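# The Bowl Shelf, Part 3

I finally pulled every mixing bowl out of my kitchen, and wow, I own a lot of them! This page is for the plain steel ones, which get the most use by far.
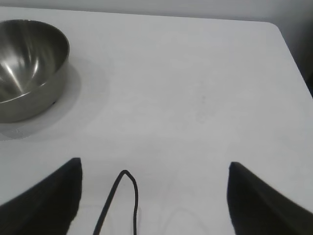
My love for steel bowls started with bread. I was baking every weekend and kept chipping my ceramic ones, so I switched, and I have never looked back. You can whip cream in them, toss a salad, set one over simmering water for chocolate (so handy!). What I look for first is a thick, rounded lip, like the one on this bowl, because that's what your fingers hang on to when you're beating a stiff batter. I'm also a sucker for a brushed finish. Look at those bright streaks running across the inside! Set on a plain white tabletop, even a humble mixing bowl gets to show off a bit.

**A few notes on using them**

Deep bowls are my pick for anything that splashes. Pancake batter, whipped cream, eggs for a crowd: go deep and you'll wipe down a lot less counter.

For dough I weigh 500 grams of flour straight into the bowl, zero the scale, and pour in the water. One bowl, one spoon, done.

Washing up is a soft sponge and warm water, then a quick dry with a towel so the shine stays nice.

Part 4 will be the glass ones, including my big trifle bowl, and I can't wait to get those out on the table too!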